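Getting Stains Out of Printed Cotton Sheets
Posted by Kalliopi Perić, 14 July 2024 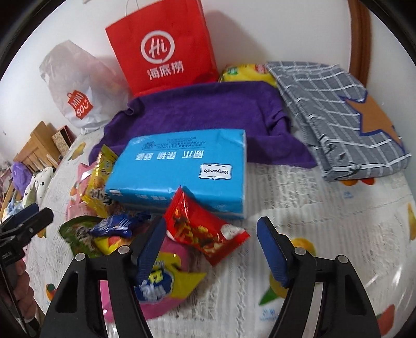
Fruit-print sheet on the bed, with tissues and a snack bag.

Printed sheets hide small marks well, so stains tend to sit longer than they do on plain white. Check the bed in daylight before you strip it, and put a safety pin next to anything you want to treat. Once the sheet is in a heap you will not find the spot again.

Grease and chip crumbs: shake the sheet outdoors first. Rub a drop of dish soap into the mark with your thumb, leave it 20 minutes, then wash as usual.

Chocolate: scrape with the back of a knife. Rinse from the wrong side with cold water -- hot water sets it. Soap, then wash.

Tea and juice: blot, don't rub. Equal parts white vinegar and water works on most of these. Test it on the hem if the print is new.

Tissue lint: if a tissue went through the wash, let the sheet dry completely and then shake it hard. Run the dryer on no heat for ten minutes and empty the filter twice.

I use Bandix soap flakes, 2 tablespoons to a basin. The Kerr bar is just as good on collars but leaves a film on sheets.

Dry prints in the shade, wrong side out. Mine hung in full sun all through March one year and the yellow went first.

Comments are open. Last month's page on pillow stuffing is still up, with 307 replies.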